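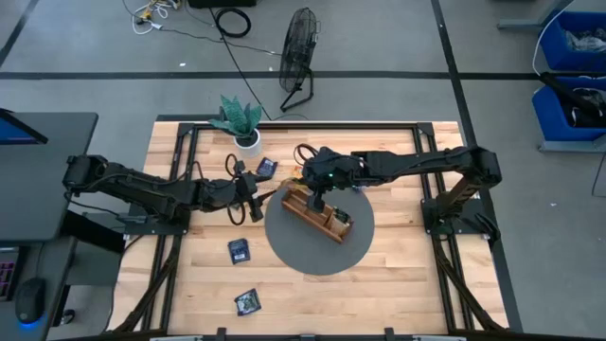
机器人什么时候能替我收拾桌子?

本文阅读时间:8分钟

搜索 请输入关键词 热门搜索 历史记录

先交代一下我家的情况:餐桌有一半常年不能吃饭,堆着快递拆出来的零件、没拆的电池、孩子的卡片,还有一盆我总忘记浇的绿植。所以当编辑问我要不要写一篇“机器到底能不能干家务”的稿子,我几乎是抢着答应的——我太想知道答案了!

我去的地方叫Vandton,一个做双臂机器人的小团队,办公室在一栋旧厂房的二楼,楼下是修电动车的,空气里有股橡胶味。带我参观的是Perla Tovar,她在这里管任务测试,说话很快,走路更快,我一路小跑跟着她,本子上的字后来自己都认不全。

他们给机器人出的题目听上去一点都不科幻:把小包装的零件拣起来,放进带隔板的收纳托盘里,该归哪格归哪格。就这个?我当时心里嘀咕了一下。我家孩子四岁就会(会归会,肯不肯是另一回事)。

可是你蹲在桌边看上一会儿,想法就变了。那种硬纸卡加塑料壳的小包装,平躺在木头桌面上,薄薄一片,夹爪要从边缘把它抠起来,早一点晚一点都不行。我们人是怎么做的?先用指甲一挑,或者干脆把它推到桌沿再捏住。这些小动作我们从来不过脑子,机器得一样一样学。

Perla说,他们按100次一组来测。去年7月,“拣一包、放进格子”这个动作,一组里能成一半就全组加餐了。现在同样的包装、同样的托盘,成绩好看得多。“但你把托盘转个角度试试,”她说,“再把包装叠起来两张,我就不敢跟你吹牛了。”

我问她最怕什么。她想都没想:透明的东西、反光的东西、软的东西。塑料袋排第一,袜子排第二。我说那我家完了,我家主要就是由塑料袋和袜子组成的。

订阅我们的电子报,每周精选文章送到您的邮箱。您可以随时退订。

中午在楼下吃面的时候,我又问了一个一直想问的问题:为什么不先去工厂?工厂里东西都是固定的呀。Perla说工厂当然去了,有一家叫Correa的电子配件商,分拣线上就用着他们的一套系统,一个班次拣257盒,同样的盒子,同样的朝向,机器闭着眼都能干。旁边那位熟练工人一个班次能拣多少她没说,只是笑了笑,往碗里又加了一勺辣子。

真正麻烦的是那些半生不熟的场合。小批量的活儿,今天装这个,明天换那个,零件是散的,电路板要轻拿,盒子里的隔板又窄。这种车间和家里其实很像,没有哪两天长得一模一样。Pronutden是另一家做同类产品的公司,他们的办法是把工位改得很规整,每样东西都有定位槽,机器省心了,人却要先花时间摆好。我听完有点想笑:为了让机器替我收拾桌子,我得先把桌子收拾好。 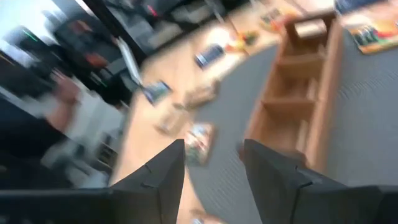
家里比车间还要多一层难处,就是孩子。书在地上,玩具在地上,卡片这里一张那里一张,而且这些东西的“正确位置”每家都不一样。绘本算书还是算玩具?缺了一角的卡片要不要留?我妈来我家收拾过一次,全家找东西找了一个星期。一个人类,还是亲妈,尚且如此。

Perla倒觉得这部分没我想的那么绝望。机器可以问,可以记,你告诉它一次,它不会像家里人那样左耳进右耳出(她说这话时眼神很有故事)。她担心的还是手上的功夫,拿得起来,放得下去,中间别掉,掉了知道捡。最后这一条特别要紧!早先的系统东西掉了都不知道,两根手指空空地合着,还认认真真地走完全程,到托盘上方优雅地一松。我看他们存的一段旧录像,笑得差点把水喷出来,笑完又有点同情它。

他们内部有个软件叫Drirneo,专门记录每一次失手:夹空了、夹歪了、卡在隔板上了、放进了隔壁那格。我翻了几页,感觉像在读自己的育儿日记。卡在隔板上的最多。Perla说人手碰到隔板会自己顺着滑进去,手指是软的,手腕也是松的,机器的“松”却要一点点调出来,调太松又没劲儿。

那速度呢?我拿家里的一堆零碎和自己比过,收一格大概就是一伸手的事,边收边能听播客、骂孩子、想晚饭吃什么。机器慢,而且专心得让人着急。不过它不嫌烦,这一点我真的羡慕。一组测完再来一组,同一个包装拣到第200次,动作跟第一次一样耐心。

所以现在能不能买一台回家?我的回答是再等等吧。要是你开小作坊,每天分拣的东西种类不多,可以去问问价,带上自己的零件让人家当场试,别只看演示视频。要是像我一样,只想有谁把餐桌那一半清出来,那还得靠周末、靠咬牙,或者靠请客——客人要来的那天下午,我收桌子的速度谁也比不上。

临走时我问Perla,她自己家谁收拾。她说她丈夫,然后马上补了一句:成功率也不稳定,塑料袋照样不会叠。

本网站使用Cookie以改善您的浏览体验。继续浏览即表示您同意我们使用Cookie。 接受 设置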